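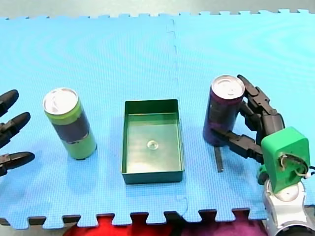

pukeo-recheck

Teleoperated and autonomous tabletop episodes, with outcome labels from three people who didn't talk to each other while labeling.

Version: second release, February 2023
Maintainer: Shalini Bhatia, Erkulbridge lab
Labels: Kamran Tabrizi, Florence Beaudoin, Umesh Sachdeva
Contact: open an issue in the repository

What this is

Pukeo is a scoring method for two-handed manipulation. It reads the last second of a robot episode and returns a number between zero and one that is supposed to say how well the task went. The original write-up reports that the score agrees with human judgment closely enough to replace it. We wanted to use it for that, so we checked first. This repository holds the episodes we checked it on, the human labels, the Pukeo scores, and the script that compares them.

Short version: the agreement is real on easy episodes and mostly gone on the ones where you would want help. We would not use the score to rank two policies that are close together. We still use it to throw out episodes where nothing happened at all, and it's fine for that.

What is in the release

122 teleoperated episodes, in teleop/
50 autonomous rollouts, in rollouts/
labels.csv, one row per episode per labeler
scores.csv, one row per episode
compare.py, which makes every table we mention
notes.txt, the operator's log, lightly edited for spelling

The rollouts all come from one policy, trained on the teleoperated episodes and nothing else. Don't read the rollouts as a test of that policy. We picked a checkpoint that failed in many different ways, on purpose, so that the labels would have some spread.

Tasks

There are two. In the first, the robot picks up a drink can and sets it in an open tray. In the second, it moves a can from one side of the tray to the other without knocking the tray. Cans may start on either side. The instruction for each episode is stored as plain text in its header.

The second task was added because the first turned out to be too easy to score. A can standing in a tray at the end of an episode looks like success to almost any method, including a very dumb one that we describe further down.

Work area

Everything was recorded over interlocking foam mat. The tray and cans were put back by hand between episodes, using tape on the mat as a reference. Resets are only as good as the person doing them, and the log shows drift over a session. If your method is sensitive to starting position, read the log before you blame the method.
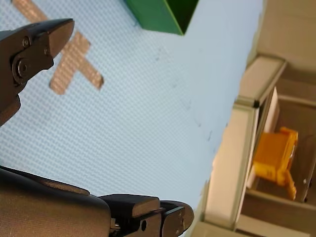

Tape cross on the blue work surface, with black gripper fingers at the left and along the bottom.

Foam gives a little when a hand presses on it. We did not measure how much. Ravindra Nautiyal, who ran most of the sessions, thinks it accounts for several of the slow tips in the second task, where a can leans and then recovers. That may be right. We have no hard-table recordings to compare against, so treat it as a guess.

The seams between tiles are a bigger worry. A can set down across a seam can stand slightly off level, and whether that counts as a clean placement is exactly the sort of thing our labelers disagreed on.

How labels were made

Each labeler watched every episode at normal speed, once, with the option to replay. They chose success, failure or unclear. They didn't see the Pukeo score or each other's choices, and the order was shuffled separately for each of them.

The instructions were short. The can has to end where the episode header says it should, upright, with the hand off it. Anything that happened on the way there does not count, with one exception: if the tray was knocked in the second task, the episode is a failure.

"Knocked" gave us trouble. Florence counted any visible movement of the tray. Kamran wanted the tray to end up somewhere else. Umesh used "unclear" for most of these, a defensible choice that makes the majority vote less useful. We thought about rewriting the instructions and labeling again, and decided to leave it. The disagreement is part of what a score like Pukeo has to live with, and cleaning it up after seeing the results would have been a bad habit to start.

labels.csv keeps all three opinions. If you need a single label, compare.py will take a majority, but please report how many episodes had no majority. The first version of the script dropped them silently. That was our bug, and it made Pukeo look better than it is.

What we found

On the first task, Pukeo and the majority label mostly agree. So does a baseline that looks at the final image, asks whether a can is inside the outline of the tray, and ignores everything else. We could not find a setting where Pukeo clearly beat it. The original write-up doesn't include a baseline of this kind, so its agreement figure is hard to interpret.

On the second task, Pukeo gives high scores to episodes where the tray was knocked and settled. This follows from the design. A method that reads only the last second has no way to know what came before it. The authors say the final moments "carry most of the outcome," and for many tasks that's fair. For a task with a rule about the middle of the episode, it can't be.

The other pattern is a preference for hands that have pulled back. Episodes that end with a hand still near the can score low even when all three labelers called them successes. Cutting a fraction of a second off the end of an episode is sometimes enough to move the score a lot. We would call that a problem with any evaluation method, whatever its average agreement.

What we did not show

We ran the public weights with the default settings. Someone who tunes Pukeo on this setup might do better, though at that point you need labels anyway – and the whole appeal was not needing them.

We used one room, one robot and a small set of objects. A different lab could get a different answer, and we'd like to see it. The rollouts come from a single policy, so the failures share a family resemblance. Nothing here speaks to tools, cloth, liquids, or anything that bends.

We also have an interest in this. Erkulbridge had planned to publish results scored with Pukeo, and some of us were annoyed when the check went badly. Read our tone with that in mind and trust the CSV files over the prose.

Known problems

The log and the episode headers disagree on the starting side in a few places. The headers are correct.

Clocks on the separate cameras were not synchronized in the earliest sessions. Do not use those episodes for anything that depends on matching views closely in time. They are flagged in the header with sync set to false.

Lighting reflections show up on the mat and inside the tray. The can-in-tray baseline misfires on some of them. We left those cases in.

The Vullolix loader opens the files but ignores the "unclear" label and reads it as failure. Use the loader in this repository until that is fixed, or check for it yourself.

Running the comparison

Install the packages listed in requirements.txt, then run compare.py from the top folder with no arguments. It writes its tables to out/. Pass --trim to repeat the end-of-episode test at several cut points. If your tables differ from the ones stored in expected/, open an issue and attach both.

Reuse

Free for research and teaching, with credit to the Erkulbridge lab. If you report agreement with our labels, say which rule you used for "unclear" and give the baseline next to your own method. Corrections to individual labels are welcome, but we add them as a new column and leave the old ones alone.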